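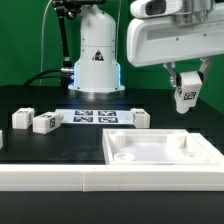 In Praise of the Boring Manual

27/07/2020

I bought a dishwasher in January, and I'm still mad about the booklet that came with it. The dishwasher itself is fine. It washes dishes! But the booklet is a folded sheet with little cartoons on it, a crossed-out hand, a smiling face with a drop of water, an arrow pointing at something that could be a drawer or could be a toaster, and then a web address where I'm supposed to go "for the full experience." I don't want an experience. I want to know where the salt goes.

So I've been thinking about manuals (it's been that kind of summer) and I've decided I'm firmly on the side of the old, fat, dull ones.

My parents had a Mikkelsen sewing machine that came with a book 22 pages long, stapled, with a cover the color of weak tea. I can't sew at all, but I learned to thread that machine when I was a kid just from reading the thing on the floor. It told you what every part was called. It told you what the part did, and what it would sound like when it was unhappy. There was a page at the back for notes, and my mother used it, so the book got better the longer we owned it. Try that with a web address.

I know the arguments on the other side. Paper costs money and most people throw the book in a drawer. Videos show you the motion of a thing in a way a drawing can't, and I'll give them that one, because I learned to fold a fitted sheet from a video and no paragraph on earth would have gotten me there. And sure, if a company finds a mistake it can fix a web page by lunchtime.

But have you tried to find one fact in a video? I had a Jastell space heater blinking at me last winter, two quick blinks and a pause, over and over. The heater's page had a video. The video had music. I sat through a man's hands taking the heater out of its box, which I had already managed by myself, and then a long bit on choosing the right spot in your living room, and the blinking was never mentioned. With a book I'd have gone to the back, run my finger down to "blinking," and been done before my feet got cold.

And pages disappear, which bugs me even more. I've got a Clemgate radio that works perfectly well, and the company's site now treats it like it never existed. You type in the model number and it offers you a speaker. The radio has five buttons along the top and I know what four of them do. I've pressed the other one plenty of times. Maybe something happens in another room.

People like to say good design doesn't need a manual, and for a spoon I agree. A light switch, fine. But lots of things are complicated since they do complicated jobs, and pretending otherwise just moves the work onto whoever is standing there pressing buttons and guessing. I'd much sooner have a machine that admits it's tricky and hands me a decent book than one with a single glowing circle that does nine different things depending on how long I lean on it.

There's a feeling that comes with a good manual too, and I miss it. Somebody sat down and imagined me. They pictured a person in a kitchen with wet hands and a bad mood, and they wrote "turn the cap to the left until it stops." What a lovely sentence! It doesn't want me to sign up for anything.

The public library in Dakadbridge, where I live, used to have a shelf of donated manuals by the photocopier. Lawn mowers, typewriters, a bread maker or two. I copied one for a mower I'd been given and it was the best dime I spent that year. The shelf is gone now and there's a charging station in its place, and I do use the charging station, so I guess I'm part of the problem.

Anyway, I'd pay extra. Put a box at the checkout that says "printed book, two dollars" and I'll tick it every single time. Use cheap paper. Skip the cartoons. Give me a parts list, a page of troubles and what to do about them, and a blank page at the end for my own notes. On mine I'd write down where the salt goes (under the bottom rack, on the left, and the cap is stiff).

We use cookies to improve your visit to this site. By continuing to browse, you agree to our use of cookies. Accept | Manage settings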